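Koso beach club to reopen in February with day passes and a later closing time

The Koso beach club at Clulwood will reopen in February after a long closure for repairs, its operator said. Day visitors will be able to buy passes at the gate for the first time, and the pool deck will stay open until 9 p.m., two hours later than before.

The club sits at the south end of Clulwood beach, a short walk from the bus stop on the shore road. It has two pools, a restaurant and a strip of sand with loungers. Until now, the loungers were open only to guests of the hotel behind it and to people who booked through the front desk.

Under the new plan, 44 loungers will be set aside each day for walk-in visitors. The rest will stay with hotel guests until noon, and any that are still free at that point will go on sale at the gate.

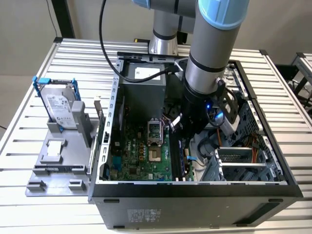 A robot arm reaches into an open desktop computer on a worktable.

Hendrik Radebe, the club's general manager, said the change came after two summers of complaints from people who had walked the length of the beach and been turned away at the entrance.

"We had empty chairs at three in the afternoon and a line of people outside who wanted them," Radebe said. "The booking rules were written for a smaller hotel and a quieter beach."

A day pass will cover entry, a towel and use of both pools. Part of the price can be spent on food and drinks. Children under 6 will get in free with an adult. The club has not announced the full price list but said it will be posted at the gate and on its website before opening day.

Evening visitors who come only for the sunset will pay a lower rate after 4 p.m. They will have use of the terrace and the upper pool. The lower pool closes to swimmers at 6 p.m. for cleaning.

The repairs began after storm water got under the terrace and cracked the floor of the lower pool. Work on the pool was finished last year, but the kitchen took longer. The old cooking line was removed, the drains were moved and a new cold room was put in at the back of the building.

The restaurant will open with a shorter menu than it had before the closure. Grilled fish, flatbreads and salads will be served from 11 a.m., and a breakfast menu may be added later in the season. The bar on the sand will serve drinks and ice cream only.
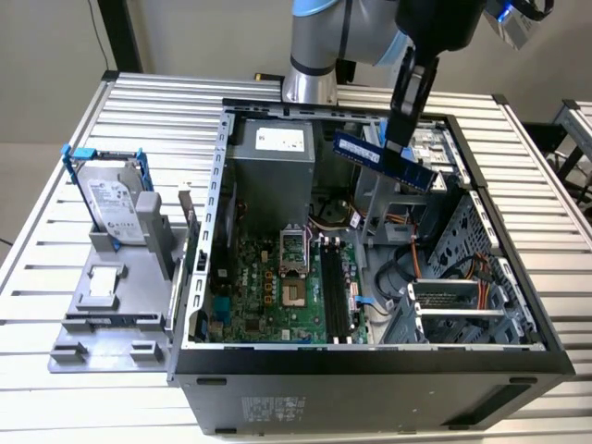 Mererid Mostyn

The reopening also settles a long argument over music. Residents of Joubert Street, which runs directly behind the club, had asked the town to limit the hours when the outdoor speakers could be used. The club's new license allows recorded music on the terrace until 8 p.m. and a live band or DJ on 3 evenings a month.

A petition on the matter collected 2,382 signatures, many of them from people with holiday rentals in the streets near the beach. Ilango Achari, who handed it in at the town office, said the new hours were a fair result.

"People here like having the club open. They also like to sleep with a window open," Achari said. "Most of the trouble was the bass. They've agreed to turn the speakers toward the water, and we'll see how that goes."

The town will review the license at the end of the season. Residents can report noise by phone until midnight.

Access to the beach itself will not change. The public path between the club wall and the rocks will stay open at all hours, and the outdoor showers next to it will remain free to use. The town plans to replace the path's lower steps before summer, and walkers may be sent around by the parking lot for a few days while that is done.

Parking will be tighter than before. The club has given up one row of spaces to make room for a delivery bay, and the town lot next door usually fills by late morning in good weather. The Zorkis shuttle, which links the hotels on the hill with the shore road, will add a stop outside the club entrance. The last shuttle back up the hill will leave at 9:20 p.m.

Vusumuzi Mtshali, who runs the shuttle service, said drivers will take beach bags and folded strollers but not surfboards. Passengers with boards can use the regular town bus, which has a rack.

The club is hiring lifeguards, kitchen staff and servers for the season. Applications can be left at the hotel's front desk between 9 a.m. and noon. Lifeguards need a current certificate, and training for restaurant staff will take place in the week before the opening.

Hotel guests who have already booked a stay that includes club access do not need to do anything. Their loungers will be held until noon, and towels can be picked up with a room key. Guests arriving later in the day can ask the front desk to hold a place until 2 p.m.

Groups of more than eight are asked to call ahead. Private events will be limited to the upper terrace, and the club says it will not close the pools to day visitors for weddings or parties this season.

Outside food will not be allowed on the pool deck, except for baby food. Dogs are not permitted in the club but may be walked on the public beach before 9 a.m.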